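Print this tip | E-mail to a friend

My robot mower quit in the far clumpy part of the field last January and sat there beeping. I grabbed it by the front, like a dope, and the blades gave one more turn. Missed my fingers, thank goodness!

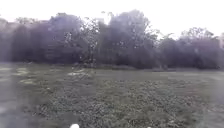
So now I hit stop, switch the power off and wait 2 minutes before I tip it. Gloves on, always. Then I pull the matted grass off the axle with an old fork (works great on string, too).

Carolina Lobo

Print | E-mail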